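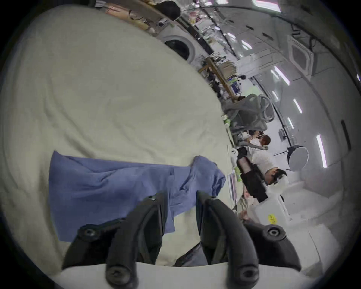
Painting the north bedroom (finally!)

Posted in August by Janelle Villanueva

I have been wanting to paint the north bedroom since the week we moved in, and I finally did it, and I cannot stop walking in there to look at it! If you've been reading for a while you know the room. It gets no direct sun until late in the afternoon, and the last people painted it a pinkish beige that went the color of old putty every morning. I wanted blue. I've always wanted a blue bedroom. The trouble is that I also wanted it to feel warm, and every person I mentioned this to made a face. But look at that soft, almost periwinkle cloth up top with all the cream underneath it. That combination isn't cold at all. Cream does so much of the work, and once I understood that, I quit hunting for some magic warm blue and started thinking about the trim.

So, the trim. Our trim was bright white, the kind that comes in the big bucket, and bright white next to a pale blue in a north room looks like the inside of a refrigerator. I tried three creams along the closet door frame and left them there for ten days. Ten days sounds like a lot, but we had a run of gray mornings and then a hot bright stretch, and the first cream I loved went full banana pudding in the bright stretch. The second one was fine. The third was so close to the second that I had to write numbers on the painter's tape. I went with the second.

The paint itself came from Sandoval, the little store past the feed place, and I want to put in a word for them. Faustino Carrillo has been behind that counter as long as I've lived here, and he asked me which way the window faced before he asked what color I liked. He has a fan deck with something over 3000 colors in it and he flipped straight to a page of grays. Grays! I nearly walked out. He told me to go home and hold them against the beige, and sure enough, half of those "grays" were blue as anything on the wall. The chip lies to you under store lights.
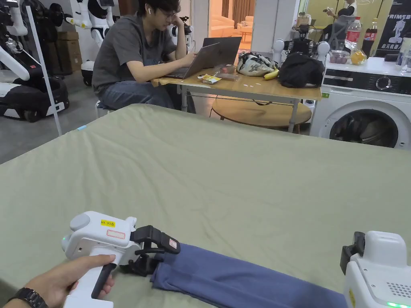

My other discovery this summer is that blue and green get along. I grew up in a house with rules about this (my grandmother had a rhyme about it, and she was not kidding around), so I'd never so much as put a blue pillow on a green chair. Then I started looking at them side by side and I was gone. It helps when they're both a bit grayed down. Dusty blue lying on sage green, like those two fabrics, has this quiet hum to it, and the green makes the blue look cleaner. I'm now thinking very hard about a sage closet interior. Only the inside, so you'd get it when you opened the door.

Okay, practical stuff, because somebody always emails.

I did two coats of primer. I know. The beige was flat and chalky and it drank the first coat like it hadn't had water in weeks, and if I'd gone right over it I'd have been on my fourth coat of the expensive stuff. Two coats of color on top. Eggshell on the walls, satin on the trim. I used the Stindano angled brush I've had forever for cutting in, and no tape on the ceiling line. You get better at it as you go, so start behind the door.

The room is 12 feet on the long side and one gallon did it with enough left for touch-ups. I'd bought two. Sandoval won't take back tinted paint and I wouldn't ask them to, so the hallway may be having a blue moment soon.
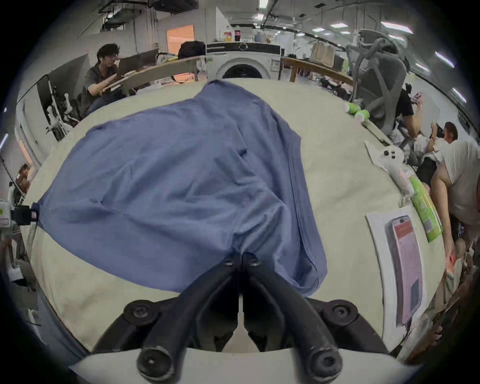 Biggest mistake: I painted the window wall last, at night, with a lamp on the floor. Do not do this. I had a whole stripe of missed spots running along under the sill that I didn't see until I brought my coffee in the next day. I patched them with the little roller and you can still tell if you crouch down and look sideways, so please don't crouch when you come over.

And the smell was nothing, which amazed me. I remember my dad painting our kitchen and all of us eating on the porch for days. I slept in there the second night with the window cracked and was perfectly happy.

What's left is curtains (undecided, I keep going back and forth between plain linen and something with a stripe), the closet door, which still sticks, and a switch plate I have lost somewhere in my own house. Then the bed goes back on the long wall, and I want to try sheets in every one of these colors to see what the blue does next to them.

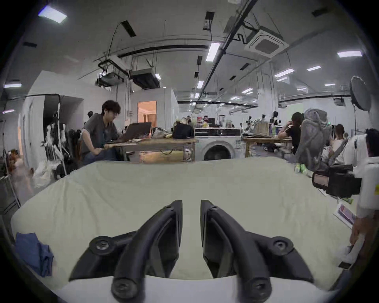
Pale sage and crumpled blue. Sold!

If you've got a north room and you've been scared of blue, tell me what direction you're leaning. I want to hear about trim colors especially. I have opinions about trim now.

Filed under: Walls & Color, House Projects

Home | About | Projects | Garden | Older Posts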